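I have been on a peg board kick for weeks now and I finally have enough to say that it deserves its own thread. Get a drink, this one runs long!

Quick background for anyone new: a peg board, the way I mean it, is a flat plate with holes or slots cut in it and little pieces that fit into them. Toddlers get the chunky ones. I am a grown adult and I want the fiddly ones.

My first was a secondhand Gikitz set from the thrift store, 46 pegs in a zip bag, no instructions. I sat down with it after dinner and looked up at 11 pm. My tea had a skin on it.

What got me was the fit. A good slot has just enough room that the piece goes in with a tiny push and then stays put. You can feel it in your fingertips before you see it. A bad slot is either a fight or a rattle, and I have boards of both kinds.

So then I started making my own. White plates only, because I tried black and dark green and kept losing track of where the slots were. On white, a slot reads as a dark little mark and your eye goes right to it.

For pegs I keep coming back to blue. I painted a batch yellow once and they looked so cheerful in the tray and were so hard to look at for an hour. Blue on white, every time. Small ones too — the small ones are where all the fun is.

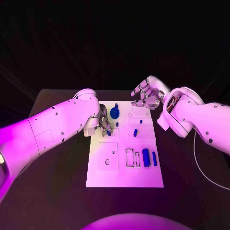
Slots are harder to get right than round holes, by the way. A round peg doesn't care how you turn it. With a narrow slot you have to get the angle before you get the depth, and if you are a hair off you just skate around on the surface. I love it. It makes me slow down in a way that nothing else in my day does.

Things I've learned about setup, in no special order. Put the board on a dark table if you have one, the edges stand out so much better. Keep the loose pieces close by so you're not reaching across yourself. And clear away your mug (see above re: tea).

Lighting! I went down a real hole with this. Plain daylight is easiest, but I have a color-changing bulb in the corner lamp and I've tried everything on it. Green was awful. Pink is my favorite for evenings, the white plate just soaks it up and the whole table feels like a tiny nightclub.

Sanding is the boring part and I've come around to it. I go over the pegs with 300 grit and then 500, and the difference between those two is bigger than you'd think. After the second pass they slide in like butter.

Somebody asked which ready-made ones I'd get. The Pichon boards have lovely crisp slots but the pieces are a bit light for me. Lenditz makes a heavier peg and the box closes properly, which matters if you have a cat. I have a cat.

Current project is a bigger plate with two slots set side by side, very narrow, with hardly any space between them. I've ruined three so far. The strip in the middle keeps chipping when I clean up the corners. If anyone has a trick for that, please, my replies are open.

Also thinking about a timed version for game night, but I worry it would kill what I like about it. My sister-in-law says she'd play it only if she could win, so that's one vote.

More in November when the new plate is done, or when I've ruined a fourth. I'm posting the slot template tonight too, for everyone who asked!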